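Skernwood Fellowship

The Skernwood Fellowship is a Protestant church network and public policy group, founded by pastor Joscha Hollmann. 63 member congregations as of August 2, 2022. 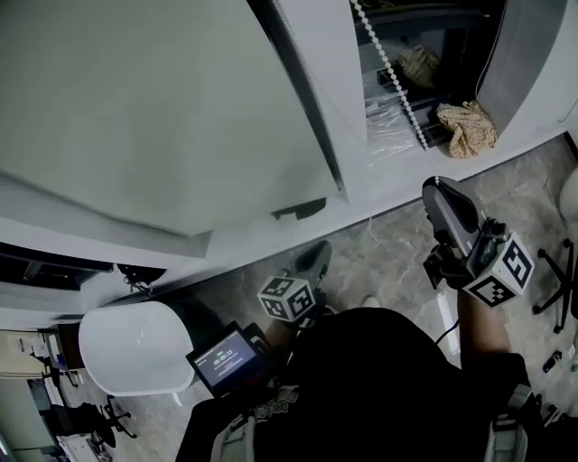

An open white cabinet door beside a window ledge.

Hollmann led it for 18 years. Known for statements on refugee policy and prison reform — less so for doctrine. Solange Tremblay succeded him in April, elected 727 to 59.

Criticism came mostly from inside. Sushil Vishwakarma, a former board member, objected to endorsing ballot measures. Two churches in Pusell left over it, one later came back. Publishes a quarterly, Kavon, edited by Geetha Rodrigues.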